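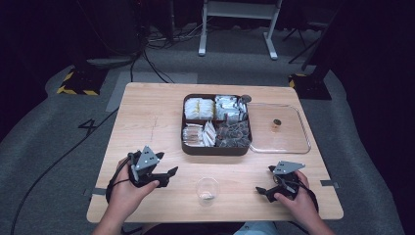

My kitchen drawer is already a landfill, one reader wrote to me this week, and now the city wants me to sort it? She has a point, and she wasn't the only person to write in. The new small-item pickup in Flikberg starts in September, and judging by my inbox the part that has people worked up is the sorting.

So let me go through what's changing, as best I can tell from the flyer, the city web page (which disagrees with the flyer in one spot, more on that below) and a long phone call with a very patient person at the sanitation office.

Starting in September, 3436 households on the east side of Flikberg can leave small stuff out with their regular recycling, in a separate bag. Small stuff means the things that fall through the cracks now: dead batteries, light bulbs, charging cords, and what the flyer calls "small mixed metal," meaning keys, hinges, bottle caps, that kind of thing. That makes 4 groups, and each group gets its own bag. The bags come free in the mail in August and they're color coded. Batteries are orange, bulbs are white, cords are green, metal is gray. If you run out, you can get more at the library or at the front counter in city hall.

West side folks, you're not in this yet. The office told me they want to see how the winter goes before they add the other routes. No start date, and I did ask twice!

The work itself is going to a company called Zorel, out of Kuline. They already run the glass pickup there, and if you've driven through Kuline in the morning you've probably gotten stuck behind one of their trucks on the hill (I have, many times, usually when I'm late for the dentist). Zorel will take the bags from Flikberg to its building in Kuline, where they get checked and packed up for whoever buys the stuff. The city is paying by the route, not by the pound, so we don't save anything by putting out less, and we don't get charged more for cleaning out the garage.

Now, the sorting. The rule people hate is that a bag with the wrong thing in it gets left on the curb with a sticker. A reader on Mill Street told me that's what will sink the whole plan, and I can see it. I've got a coffee can in my laundry room that has batteries, screws, a bike light and I think a tooth in it. Going through that can is a whole evening. But the sanitation office says they'll go easy through the end of the year. During that stretch you'll get the sticker, and they'll take the bag anyway. The stickers only start to mean something in January.

Batteries are the exception. A battery in the wrong bag gets left behind from day one, and I don't have much of a quarrel with that after hearing about the truck fire in Kuline last spring. It was a small one and no one got hurt, but the driver had to dump the load in the street, and the road was shut all morning. They want tape over the ends of the 9-volt ones and the flat round ones. Any tape is fine. I asked about masking tape and got a yes.

About that spot where the flyer and the web page disagree. The flyer says string lights go with the cords. The web page says string lights go with the bulbs. The office says the flyer is right and the web page will be fixed, so it's the green bag for your Christmas lights. It hadn't been fixed when I checked last night around supper time.

A few other things people asked me:

Phones and tablets are a no. They still go to the drop-off behind the fire station, same hours as before.

Long fluorescent tubes are a no too. They won't fit in the bag, and the office really, really doesn't want you to break one to make it fit.

Pots and pans? Nope, too big for the gray bag. The scrap yard takes those.

Hearing aid batteries are fine in the orange bag. So are the ones out of car key fobs.

You don't have to put out all the bags at once, and you don't have to put out any. I can see myself filling one orange bag a year and a green one every week until my basement is clear (why do I own so many printer cables?).

Apartments are the part I'm least sure of. There are 276 units in the Thongdee buildings off Orchard Road, and they share dumpsters, so a bag on the curb doesn't make much sense. The plan for now is a set of bins in each lobby, with the same colors as the bags. Several people from Thongdee have written to say they haven't heard a word about it from the front office. I called over there and was told a notice is going up by the mailboxes. If you live there and you see it, send me a picture, would you? I'd like to know where they're putting the bins, and whether the lobby in the back building even has space.

As for whether any of this is worth the trouble, I go back and forth. In Kuline they tried it on a couple of streets last year and got more than 70 pounds of batteries the first month, which sounds like a lot until you remember people had been saving them up for ages in coffee cans like mine. I'd love to know what month six looked like. The office didn't have that number handy but said they'd dig it up. I'll pass it along when I get it.

I do like that it's curbside. The old way was one Saturday-style drop-off in the spring with a line of cars down to the gas station, and I skipped it two years running. I'm not proud of it, but the line was long and I had the dog with me.

One more thing, and it's for the people who said they'd just keep tossing batteries in the trash: please don't. Drop them at the hardware store on Main if you can't stand the bags. They've had a bucket by the register for years and they told me they're keeping it, new pickup or no new pickup.

Bags should show up in mailboxes by the middle of August. If yours don't come, call the sanitation office in the morning. I tried after lunch and sat on hold through an entire sandwich.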